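Kivine gingham sheet set, queen: my review after a summer of sleeping on it

I bought these in June when our apartment hit the stage where you lie on top of everything and still stick to it. My old sheets were a heavy sateen that my aunt swore by, lovely in winter and miserable from May on. I wanted crisp, I wanted cheap enough that I wouldn't cry over coffee, and I wanted a check pattern because I have wanted gingham bedding since I was nine years old. The Kivine set is 100 percent cotton percale and it has made me so happy that I'm writing a whole page about sheets.

First, the feel. Percale straight out of the package can be a little like sleeping in a dress shirt, and this was no exception. I washed mine warm, skipped the fabric softener, and dried it on low. After the second wash it loosened up and by the fourth it was just right, cool when you get in and still with a bit of snap to it. If you like slinky, buy something else. My friend Rocío Lozano does, and she tried mine for one night and went straight back to her jersey set (we are still friends).

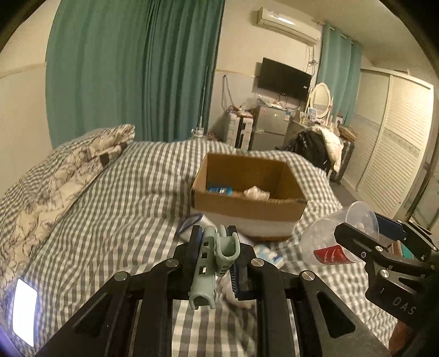
Fit and pockets

The fitted sheet has 15 inch pockets and elastic all the way around. Our mattress is a tall one with a topper, and I've fought with every fitted sheet we ever owned. You know the corner that pops off at 3 a.m. and slaps you? Hasn't happened once! There's a little woven tag sewn at the foot end so you can tell which side is which, and I can't believe I lived without that. I used to turn the thing around twice before giving up and calling Ignacio in to help.

Shrinkage was small. I'd say the flat sheet lost a bit of length but there's still plenty to tuck in, even for people who kick.

Pattern and color

Gray and white check goes with everything I own, including pillowcases that came from entirely different sets. The pillowcases in the Kivine set are fine, by the way, just plain envelope ones, but I like mixing and mostly keep them for guests.

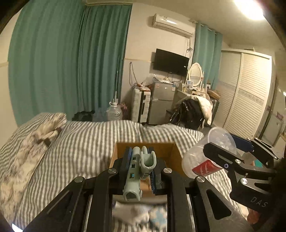 The gray has held up really well too. I was worried about fading, as the blue set I had from Flestton a few years back turned the color of dishwater in one season. This one gets washed every week and hung in full sun on the balcony when I remember, and next to the spare pillowcase that has stayed in the closet I can hardly tell the difference. Maybe a tiny bit softer looking. A check also hides creases better than a solid does, and percale does crease, so be warned. I don't iron sheets and have no plans to start. Pulling it off the line while it's a touch damp and making the bed right away takes care of most of it.

Things I'd change

The hem on one side of the flat sheet started to come loose after a month. Only a few stitches, and I fixed it in front of the TV, but at this price it shouldn't. The button on the storage bag fell off the first day. And the set only comes with two pillowcases when the queen bed in this house has four pillows on it, always, no matter how many I put away.

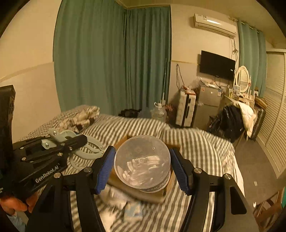
An extra pair of cases costs 20 dollars, which seems steep next to what the whole set costs. I waited for a sale and you probably should too.

Compared with the Dresham percale I had before the sateen, I'd call the Kivine a bit lighter and a lot better fitting. Dresham has nicer stitching, I'll give them that, and wider hems that look hotel-ish. But those pockets were so shallow! If you have a thin mattress, either would do you well.

I've already ordered a second set in the green check for the guest room. Purificación is coming to stay in a few weeks and she's the pickiest sleeper in the family, so I'll update this with her verdict.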